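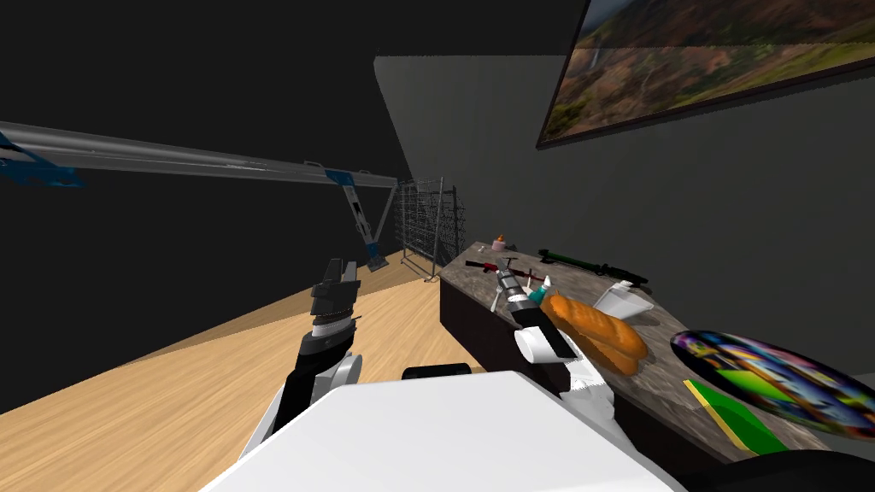 Wilma Martens wrote in to ask why her new circular saw blade burns the wood on every long cut when the old one never did. Good question, and the answer is nearly always the same: the saw is out of square, or the fence is, and the fresh teeth are just showing it up. So let's tune up a circular saw! It takes less than an evening, you need almost nothing, and the difference in the cut is huge.

What you need

A small try square you trust
A steel ruler
The wrench that came with the saw
Masking tape and a fine marker
A scrap of flat board, 3 feet long or so
An old toothbrush and some blade cleaner

Before you start, take the battery out or pull the plug. Do it again every time you put the saw down to fetch something.

Step 1. Clean the blade

Take the blade off and look at the teeth. Brown gunk on the sides is pitch, and pitch causes heat. Spray both sides, wait as long as the can tells you, then scrub from the center out with the toothbrush. I leave mine on for 20 minutes if I've been cutting pine. Rinse, dry it right away, and wipe the arbor and both washers while they're in front of you. A crumb of sawdust behind a washer will make a perfectly good blade wobble.

Step 2. Square the blade to the base

Put the blade back and tighten it. Set the depth to full, pull the guard up, and stand the square on the base plate with its other leg against the blade. Keep it between the teeth, flat on the steel body. If you see light, loosen the bevel knob and nudge the base until the gap closes. Most saws have a little stop screw near the bevel scale, so turn that until it just touches and you'll get back to zero every time. I love this step. It takes two minutes and your corners suddenly meet.

Step 3. Check that the blade runs parallel

Measure from the edge of the base to the front of the blade, then from the same edge to the back. Mark one tooth with the marker and turn it around so you measure off the same tooth both times. On my old Boltby the rear bracket has a slotted screw that lets you shift the whole base over. Some saws don't have one, and then you're down to careful bending or living with it.

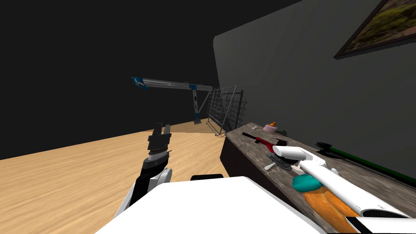 Imad Saab says he skips the slotted screw on his Boltby and slips a strip of aluminum tape under the bracket, which has held through a whole summer of decking. I tried it and it works, as long as you press the tape down hard before you tighten up.

Step 4. Make a test cut

Stick masking tape along the cut line on your scrap board and clamp a straightedge to it. Set the depth so the teeth come through by a quarter inch, no more. Now cut at a steady pace and listen. A saw that's lined up sounds even from start to finish — you'll hear it the first time. If it growls halfway, go back to step 3.

Flip one half of the board over and butt the cut edges together. Any gap you see is twice your error, so don't panic at a hairline.

Step 5. Mark your offset

With the saw still set up, measure from the edge of the base to the near side of the kerf. Write that number on a bit of tape and stick it on the motor housing. Mine has been there since September and I use it every single time I clamp a guide. If you swap to a thinner blade, cut a new test strip and change the number.

When to do it again

I go through the whole thing after any drop, however small, and whenever I change to a different make of blade. Otherwise a quick look with the square before a big job is plenty. Next up on the bench is the Wistach jigsaw, which has a loose roller guide and needs a new shoe.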